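Die Frau, die keine Kabelbox mehr will

Kisten voller Kabel stehen in fast jeder Wohnung, und fast jeder hat schon Geld für etwas ausgegeben, das sie ordnen sollte. Yuzuki Koyama packt beruflich Haushalte um. Sie hat in Truvberg angefangen, in einem Lager für Umzugsgut, und berät heute Leute, die sich verkleinern. Von Ordnungssystemen hält sie wenig. Ich halte von Ordnungsberatung wenig, das Gespräch begann also zäh.

Warum braucht man jemanden, der einem sagt, wohin das Ladekabel gehört? »Braucht man nicht«, sagt Koyama. »Die meisten wissen das selbst. Sie wollen nur, dass einer danebensitzt, während sie es wegräumen.« Das klingt nach einem teuren Nachmittag. 299 Euro nimmt sie dafür, Anfahrt inklusive. Ob die Schublade ein Jahr später noch so aussieht? Sie zuckt mit den Schultern. »Bei manchen. Ich rufe nicht an und frage nach.«

Über das Kabelsystem von Trakik redet sie sich in Rage. Zwei Einsätze, lauter Fächer, jedes mit Deckel. »Wer macht denn einen Deckel auf, um ein Kabel hineinzulegen? Das liegt dann obendrauf.« Die Klettbänder von Sæther lässt sie gelten, verwendet sie aber selbst kaum. Ein Kunde habe einmal 1477 Euro für Regale und Boxen ausgegeben, bevor er sie anrief. Belegen kann sie das nicht, und ich habe die Rechnung nicht gesehen.

Ihre eigene Methode ist schlicht: alles auf einen hellen Tisch, Kabel für Kabel in die Hand nehmen, locker in Schlaufen legen, zurück in einen Karton. Beschriften, fertig. Mein Einwand, dass so genau der Haufen entsteht, den man loswerden wollte, überzeugt sie nicht. »Ein Haufen mit Etikett ist etwas anderes.« Ich bin mir da nicht sicher. Ein Etikett sagt, was einmal in der Kiste war.

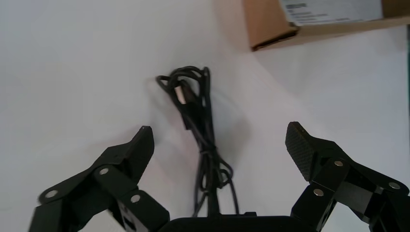 Schwarzes Kabel in losen Schlaufen, zwischen ihnen der silbrige Stecker.

Straff wickeln lehnt sie ab. »Das sieht ordentlich aus, und am Stecker bricht es.« Bei dünnen Kabeln leuchtet mir das ein, bei dicken weniger. Und was ist mit denen, zu denen es kein Gerät mehr gibt? Da wird Koyama streng: weg damit, zum Wertstoffhof. In ihrer eigenen Wohnung liegt allerdings noch das Netzteil einer Lampe von Tevov, die sie im Juli verschenkt hat. »Das hole ich irgendwann und bringe es ihr nach«, sagt sie. Beschriftet ist es nicht.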